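Looking after the gripper on a bench robot arm

Runell workshop notes, page 4

Most of the trouble we get with the small arm on the back bench starts at the gripper. The joints go for months without attention, but the fingers get bumped, wiped, leaned on and closed on things they shouldn't be. These are the jobs we do, in the order we do them.

Power down first. Park the arm with the gripper low over the bench, then switch off at the supply. The Drutitz controller holds the fingers closed as long as it has power, and they can pinch.

Clean the fingers before you check them. A cloth dampened with plain water takes off most dust and label glue. Use a drop of dish soap if it doesn't, then a second cloth with water only. Spray cleaner goes on the cloth – never on the gripper.

Check every screw you can reach with a hand driver. Don't use a power driver on these, even on the lowest setting. Snug is enough. If the same screw works free twice, take it out, clean the thread and put it back with a small dot of removable threadlocker. Let it sit overnight.

Look at the gap between the fingers with the gripper nearly closed. It should be even from base to tip. If it's wider at the tip, loosen the 2 screws at the base of that finger, press the finger square against its seat and tighten them again a little at a time.

Follow the cable from the wrist back to the first clip. It needs enough slack for a full turn of the wrist and no more. We use Stistix reusable ties and replace them when the teeth go white.

Wipe the camera window last with a dry lens cloth. If you moved a finger, run the camera check again. Ours passes at anything under 136 on the controller screen. The last time we skipped it the reading was 347, and the arm set every part down short of the mark.

For a grip test, use a capped plastic water bottle. It's light and cheap, and the ribs show up a finger that isn't sitting flat. Start at low force. If the wall dents before the bottle lifts, go back and check the gap.

Keep a note of what you tightened and when. We keep ours in a Bíró notebook in the bench drawer, one line per job. Full check in June and again in winter, quick wipe and screw check in between.

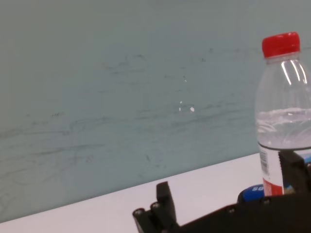 Gripper fingers and body screws, with a red-capped water bottle on the bench.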